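The Last Round at Brellen

By the time Darragh Fitzgerald came down the back stairs it was past 10 in the evening, and he had already made up his mind to be cheerful, which in his case took some doing. The bar at Brellen had been his uncle's, and his uncle had left him the keys, the debts (4000 and change) and a notebook of drinks written in pencil so faint you had to tilt it toward the lamp.

Brendan Nic Giolla was waiting for him with her sleeves rolled up. She had the notebook open to the page marked Skallovus, and she was frowning at it the way other people frown at weather.
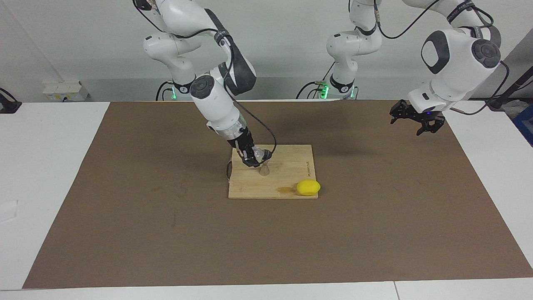 The Skallovus was a sour, more or less, and Darragh had been drinking it on his birthday every year since he was old enough to be allowed. His uncle had always made it on brown paper, spread out wide like a butcher's, and he would never let anybody start until the board was down in the middle of it. It was a plain, pale board with the grain running in stripes, and Darragh had done his homework beside one very like it, with his elbows in the lemon juice and nobody minding.

"It says a small measure," said Brendan, "and then it says another small measure, and then there's a word I think is either 'gently' or 'Geneva.'"

"Gently," said Darragh. "He never went to Geneva."

"You have to turn the cup over for the second one, then, and use the little end." She held out her hand for the jigger, and he went looking for it, and while he looked he told her the whole long story of the wedding party from Ronent who had come in out of the rain and stayed until breakfast – a story she had heard before, and liked, and let him finish.

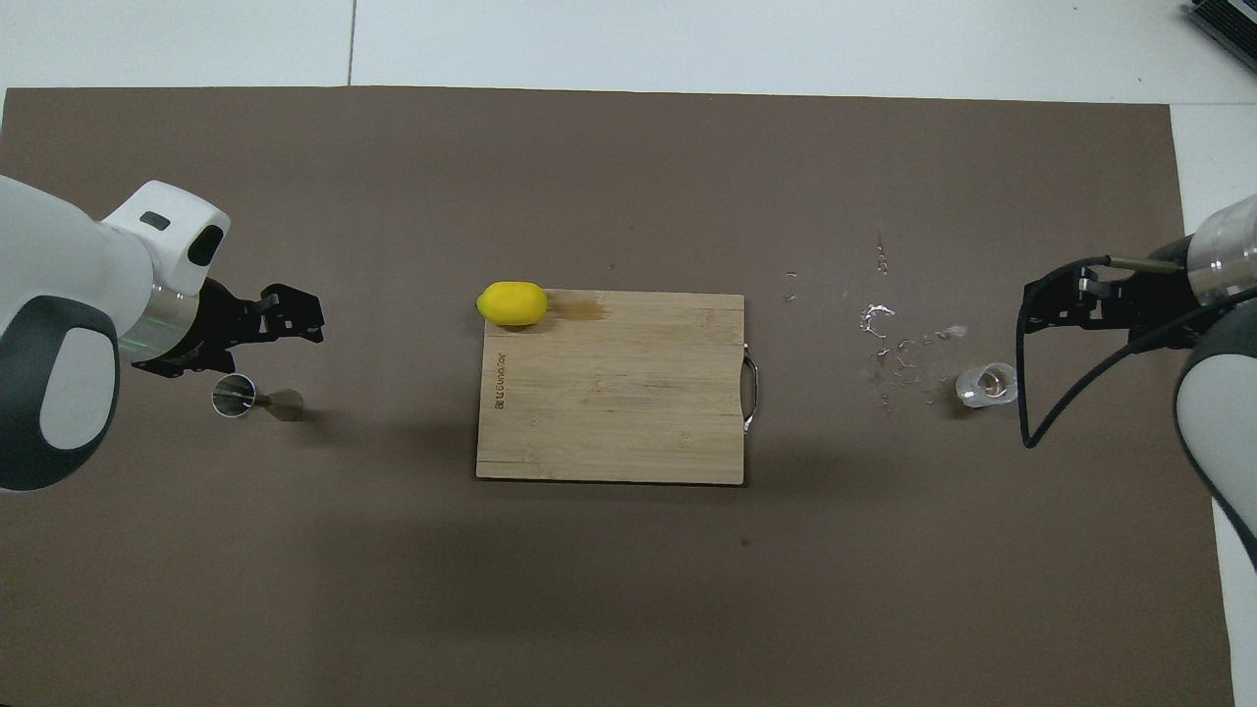

The lemon, the jigger and the little glass on its side, with drops beside it.

"Well," said Brendan, looking down at the paper. "That's one small measure."

Darragh laughed until he had to hold on to the counter. Then he fetched a cloth, and she set the glass upright, and they began the Skallovus again from the top of the page.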